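Grornidon planning and control group
Minutes of the July catch-up, started 2 p.m.

Everyone was made welcome, and the minutes of the last meeting were agreed once a spelling of Edirix had been put right. We then went straight on to the simulated kitchen, as most people had come for that.

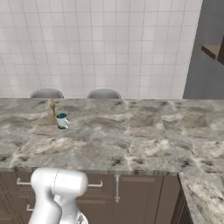
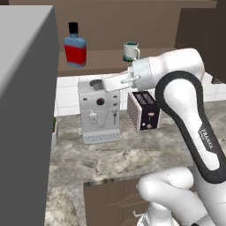 The simulated kitchen, two views

1. Planner. Kimo has now been through 1,527 runs on the new build, and it was a real pleasure to hear how much calmer the log has become. There are still 235 runs where the planner gave up before finding a path, and we had a long and rather enjoyable talk about whether the time limit is too tight or the collision margin too generous (opinion was divided, and tea was fetched). Agreed to try the smaller margin first and leave the time limit alone.

2. Perception. The pose estimates from Edirix still jump a little between updates. A simple filter was suggested, with a warning that it would add delay. To be tried on a branch.

3. Major. The job scheduler fell over twice last month and has to be restarted by hand. Seven open tickets were read out, two of them duplicates, now closed. Warm thanks to those who stayed late.

4. Any other business. The setup guide is badly out of date, so please add notes as you come across gaps.

Next meeting in August, same room, same time.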